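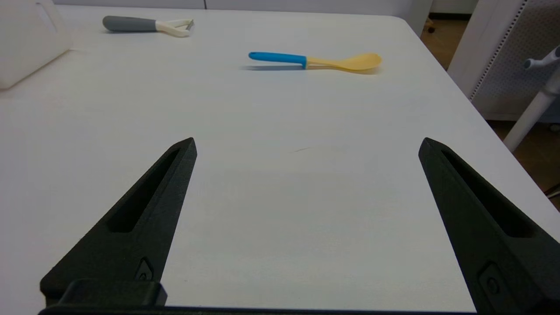
Stetent is a television drama series set at a cargo airfield on the fictional island of Okel. It was produced by Drollar Television and ran for two seasons in first-run syndication. The series follows the crew of a small air freight company that takes on rescue and medical flights between its regular deliveries.

Premise

The title is the name of the airfield. Most episodes have two plots: a flight that runs into trouble and a ground story set in the hangar, the radio room or the nearby harbor. The company is in debt throughout the first season, and its owner accepts work that the pilots would prefer to refuse. In the second season the company is bought by a larger rival, Nkosi Freight, and several regular characters are moved to desk jobs or written out.

Production

The pilot was made as a two-hour television movie and later cut into two parts for reruns. Interior scenes were shot on a single stage that held the hangar office, the radio room and a cockpit set on springs. The cockpit was redressed to stand in for different aircraft, and the same instrument panel can be recognized in most episodes.

Flying footage was shot in one block before each season and reused often. Scripts were written to fit it, so that approaches to the airfield are nearly always from the sea. Exterior filming for the second season was delayed until January by bad weather, and the first four episodes take place largely indoors as a result.

Broadcast

Local stations were free to choose their own time slot. Many placed the series in the early evening on weekends, while others ran it after the late news. Episode order varied from station to station -- the two-part story that closes the first season was shown out of sequence in several markets. A third season was outlined but not ordered.

Merchandise

A model kit of the company's main aircraft was sold during the first season. The first run was 3,000 kits. A second run of 2,000 had corrected decals and a revised instruction sheet. Kits from the first run can be identified by the tail number, which has one digit too few.

Home media

The pilot was released on videotape in its two-hour form. The series itself was issued on disc in two sets, one per season. The sets use the syndication prints, and the opening titles of the second season appear on all episodes in both.

See also

List of Stetent episodes
Aviation in television drama
First-run syndication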